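We use cookies to remember your settings and to count visits. Accept all | Manage choices

Section 6. Clearing and Sorting a Worktop

6.1 Unplug all loose cables before moving them.

6.2 Coil each cable separately. Secure short cables in a small loop and keep them apart from long ones.

CAUTION: Do not wrap a cable tightly around its own plug.

6.3 Place items in the Tunby tray in this order: books, boxed goods, cables. Lay paperbacks flat.

6.4 Move potted plants last. Carry by the pot.

NOTE: The tray holds 13 small items. For larger loads, use tray 212.

6.5 Wipe the wood along the grain with a folded cloth. Allow to dry before returning any item.

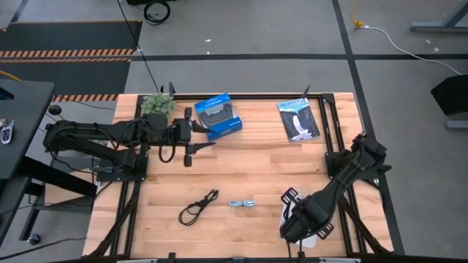 Page last changed: Sunday, December 22, 2024 (R. Llorente)

Typical mixed load before sorting: succulent, game controller in its retail box, paperback, one black cable and one light blue cable. Treat the controller box as boxed goods and leave it sealed. The two cables go in separate slots.

6.6 Return the plant to the worktop first, then the book.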